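Pliven (software)

Pliven is a task planning and control package for two-armed robots, developed by Vumus and first released on July 22, 2020. It is used mainly for kitchen and bench work. The name also covers its logging tool, Sastry.

Planning

A task is written as a tree of short skills – reach, grasp, lower, release – each with its own entry and exit conditions. The planner assigns skills to either arm and can keep one arm holding an object while the other moves. In the steamed bun task, one gripper stays on the glass lid while the other carries a bun to the basket.
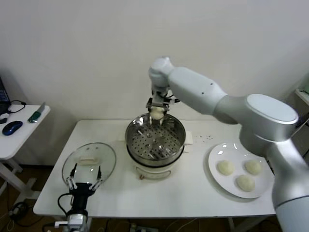 Perception

Object poses come from a head camera and are refined by a camera at each wrist. Rims and handles are fitted as simple curves, as polished steel gives unreliable depth readings. Close to an appliance, the wrist view takes priority over the head view.

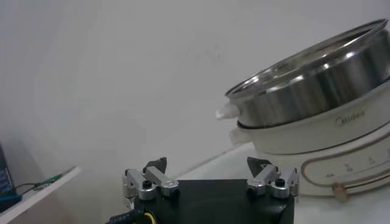
Where the two estimates disagree, the controller slows the arm and asks for a new fit. Arm commands are sent at 200 Hz.

Licensing

The core is open source. The Bedia simulator, licensed separately, includes 370 test layouts. Version 24 dropped support for the older task file format.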